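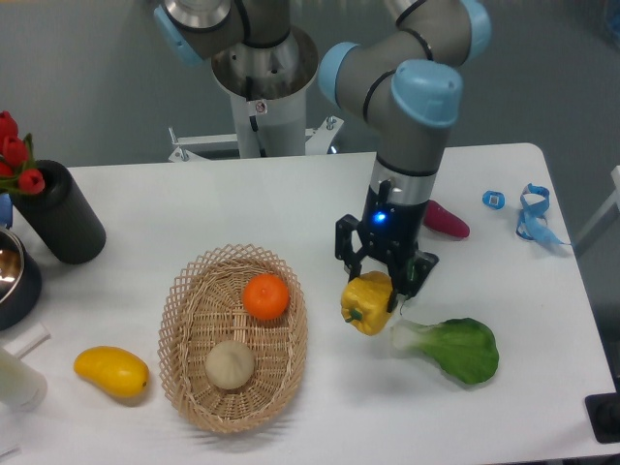
Josiane Pruvost wrote in to say that the rules on our last page were fine for a factory but too thin for a table with food on it, and that she would stop the arm first and ask questions later. Fair enough. The list has been redone with her points worked in.

Wednesday, October 30, 2019
By Corentin Leblanc

Home Kitchen Workshop Garden Safety Archive

Search this site Enter keyword Go

House rules for a robot arm at a food table

These apply to a small collaborative arm with a two-finger gripper, moving produce and light kitchen things. A bigger arm needs a fence and a different page.

Before you switch on

Walk around the table once. Look for cables on the floor, sleeves on chair backs, and anything that rolls. Round fruit goes in a basket or gets a folded cloth under it.

Put glass, knives and hot pans somewhere else. A vase of flowers can stay if it is heavy and out past the arm's reach. Check the reach with the arm itself, at slow speed, with your hand on the stop button. Loose ribbon and string should come off the table, too. They wind around a wrist joint faster than you would think.

Read the manual for the arm you own. "Collaborative" on the box covers the arm. It does not cover what the gripper is holding, and the risk assessment has to be done for the whole job, tool and load included.

Gripping produce

Start at the lowest force setting and go up one step at a time. A bell pepper is hollow and will crack along the side before you see it dent. Hold it across the widest part. Leafy things like bok choy are better picked up by the thick end of the stem.

Bread and steamed buns mark easily. Use soft pads or leave them to a person.

Lift a little, pause, then travel. We use a pause of 2 seconds. If the piece is going to slip, you want it to slip close to the table.

Keeping it clean

Bare gripper fingers with slots in them hold juice and grit. If anyone is going to eat the food, use covers made for food contact and wash them after every session. Otherwise mark the produce as practice stock and compost it at the end of the day. I keep mine in a bin with a lid, marked in large letters.

Wipe the table before and after. Don't spray cleaner at the joints. Put it on the cloth.

People

One person runs the arm and that person holds the stop. Everyone else stays out of reach while it moves, children included. Hands go onto the table only when the arm has stopped and the person running it has said so out loud.

Two arms at one table need one stop button that halts both. Test it at the start of each day.

Upkeep

Check the flange screws every 30 hours of running. Look over the finger pads at the same time and change them in pairs.

Write down every drop and every bump, with the speed setting. My notebook goes back to September and has already shown me that most drops came from one tired pad.

Josiane also asks for a line about lighting. Agreed: no running the arm in a dim room.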